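Search this site Go

Harora opens a folding corner at its Skurkstead shop this April

I've been folding other people's clothes for 13 years, and I still get a little thrill out of a sports top that lies down flat! So I'm very happy to tell you that our new folding corner opens in April at 61 Hollis Road, with a soft grey seat to work on and plenty of elbow room. Bring your club shirts, track tops, whatever lives at the bottom of the bag.
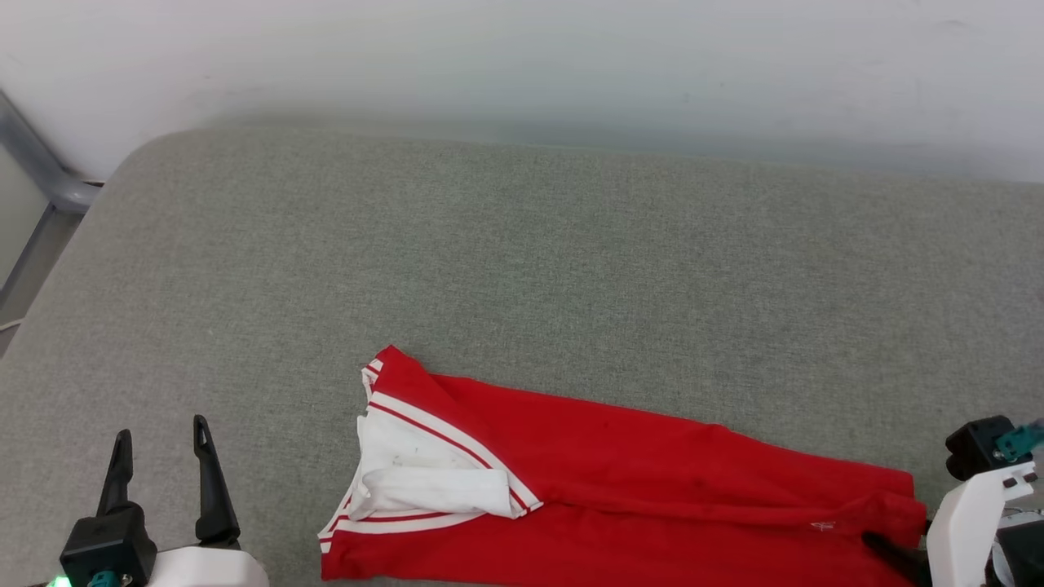
Red fabric, white lining and striped trim on the grey upholstery.

We start with stripes, my favorite part. Line up the trim first, tuck the sleeves in (cuffs too, please), then smooth from the collar down. Rocío Ríos will run the beginner table and I'll take anyone with a big family pile. Last season we handled almost 766 pieces of team kit, so we've met most kinds of crumple.

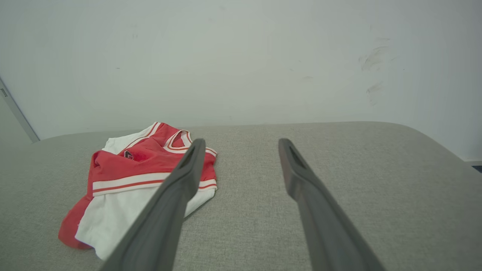 By Lemlem Teshome, Harora

A bundle like this red and white one is a good place to begin, with a V-shaped collar to find and a ribbed band to pull straight. Sessions are free and start at 2 p.m. Drop in, or ask for Pornthip Thepsuriya at the front counter to save a spot.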